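Washing and Drying in Winter: Notes for Small Laundry Rooms
Home > Laundry > Seasonal

Cold supply water, heavier clothing and closed windows change how a washer and dryer perform. The notes below apply to a front-loading machine on a household supply, with indoor drying for at least part of the load. Top-loader differences are given where they matter.

Water temperature

A "cold" cycle uses water as it comes from the supply line. In January the line can be cold enough that powder detergent does not dissolve fully. Signs are white streaks on dark cotton, grit in the door seal and a paste left in the drawer. Use liquid on cold cycles, or dissolve the powder in a jug of warm water before adding it to the drawer. Oily soil on collars and cuffs needs a warm cycle or pretreatment in any season.

If the washer takes both hot and cold supply, run the nearest hot tap until it is hot before starting a warm cycle. Otherwise the first fill is mostly the water that has been standing in the pipe.

Loading

Fill a front loader until a flat hand fits between the dry load and the top of the drum. Bulky items are the usual cause of a failed spin. One heavy sweatshirt washed alone will stop many machines at the balance check; add two or three towels of similar weight. Do not add one large bath sheet, which tends to wrap.

Close zippers. Leave shirt buttons open. Turn printed fabric and denim inside out. Tie drawstrings in a loose bow or they will work out of the hood.

Detergent dose

Most overdosing is done with the cap. The lines inside are hard to read and the top line is meant for a large, heavily soiled load in hard water. Transfer the dose to a small measuring cup kept on the shelf and mark it with tape.

Too much: suds visible on the door glass at the final rinse, stiff towels, a sour smell after a day on the shelf.
Too little: gray cast on whites, body oil left on pillowcases.

To clear built-up detergent, wash the towels once on warm with none added, then return to a reduced dose. Fabric softener makes the problem worse and lowers the absorbency of towels.

Whites with dark trim

Trim and printing are often dyed or bonded differently from the main fabric. Test before the first wash. Wet a hidden part of the dark area, press a white cloth on it for one minute and check for color. If there is any transfer:

1. Wash separately in cold water.
2. Use a short cycle. Do not soak.
3. Remove as soon as the cycle ends.
4. Roll in a dry towel, then dry flat with no dark area lying against a light one.

Do not use chlorine bleach on anything with elastic cuffs. It yellows and weakens the elastic. Oxygen bleach is acceptable on most washable whites if the care label permits it, but it is slow in cold water.

Where color has already moved, rewash at once and keep the garment out of the dryer. Heat makes the stain much harder to lift.

Indoor drying

A rack dries by airflow first and heat second. Leave a hand's width between items. Hang trousers by the waistband with the pockets pulled out. Put thick items on the outer rails and socks in the middle. A small fan aimed across the rack, low and to one side, does more than moving the rack next to a radiator.

Extra spin is the cheapest drying available. Run a second spin on towels, jeans and sweatshirts before they go on the rack. Skip it for linen and for anything with a pressed crease.

Open a window slightly or run the exhaust fan while the rack is loaded. If water collects on the inside of the glass, there is too much wet laundry for the room. Dry half and hold the rest for the next day, spread out and never in a closed basket.

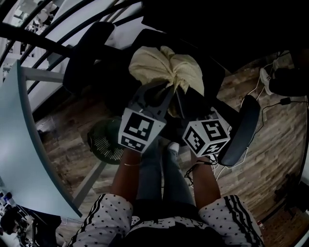 Vistbridge, 7 Jan 2025

Questions sent in since the fall page was posted have been folded into the sections below.

Canvas and white sneakers. Remove laces and insoles. Brush off dry soil first. Clean the rubber edge with baking soda paste and an old toothbrush, the upper with diluted liquid detergent and a damp cloth. Stuff with plain white paper and change the paper when it is wet through. Newsprint can mark a light lining.

Jeans. Wash cold, inside out, with like colors. Knees and seat stretch back into shape with washing, so there is little gain in a hot cycle. Spot clean between washes. For grease, work in a drop of dish soap, wait 14 minutes and rinse from the back of the fabric.

Jacket cuffs. Pretreat with liquid detergent and a soft brush, working along the ribbing. Light-colored cuffs pick up soil from bench tops and steering wheels well before the body of the jacket needs washing. Treat the cuffs alone and rinse over the sink. Take bracelets off first; clasps snag ribbed knit.

Lint filter. Clean it after every dryer load. Wash the screen with dish soap and a soft brush every 11 loads, or sooner if dryer sheets are used. Let it dry fully before refitting. Clean the exhaust duct at least once a year.

Drain filter, front loaders. Lay a towel and a shallow tray in front of the access door. Open the cap a quarter turn at a time. Remove coins, hair and thread, wipe the seat of the cap and close it hand tight. Run a rinse cycle and check for drips.

Door seal. Wipe dry after the last load of the day, including the fold at the bottom. Leave the door and drawer open a few inches, unless small children or pets have access to the room.

Related: Reading Care Labels / Wool Without Shrinkage / Hard Water and Scale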